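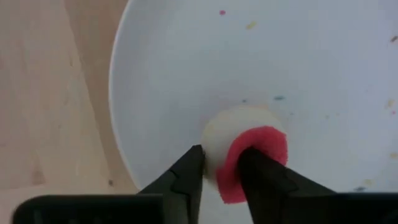 Call for participants: household and shop-floor chore trials

Buko is looking for people to take part in a paid study of how well machines carry out ordinary chores compared with people doing the same work. The study runs at our Odow site in March and covers clearing bowls and plates, sorting small soft goods, wiping surfaces, folding cloths and restocking shelves.

Background

Published results for chore robots are mostly reported as a single success rate, with little detail on how long the task took or what counted as finished. A bowl may be scored as cleared when the large items are out and the crumbs are still in it. In our last round the two-fingered gripper handled 1245 attempts, and the scorers disagreed most often over soft items held two at a time and over small debris left behind. We want scoring that matches what a householder or a shop worker would accept.

What you will do

Participants attend 4 sessions of 3 hours each. In the first session you carry out the chores yourself, by hand, at your normal pace. In the second and third you watch a machine do the same chores and mark the point at which you would call each one done, or would step in and take over. In the final session you operate the gripper from a desk with a hand controller. Training is given on the day.

You will not be asked to lift anything heavier than 6 kg. The machine and the participant are never inside the marked work area at the same time.

Who can apply

You must be 18 or over and fall into one of these groups:

People who do most of the cleaning and kitchen work in their own home
People in paid cleaning, catering or stockroom work, now or recently
People with limited grip or reach who get help with these tasks

No technical knowledge is needed. Staff of Buko and of our partner Meireles, which supplies the scoring software, cannot take part. Normal or corrected eyesight is required for the scoring sessions. Please tell us if you need a seat, a lower table or longer breaks.

Payment and data

Payment is made by bank transfer after each session attended. Travel within the Lavance bus area is refunded against a ticket. Hands and voice are recorded; faces are not. You may withdraw at any time and keep payment for the sessions already completed.

How to apply

Fill in the short form at the Odow reception desk or request it by post. State which group you belong to and which sessions you cannot attend. Applications close on Tue 18 September. Places are allotted by group and applicants will be told the outcome in writing.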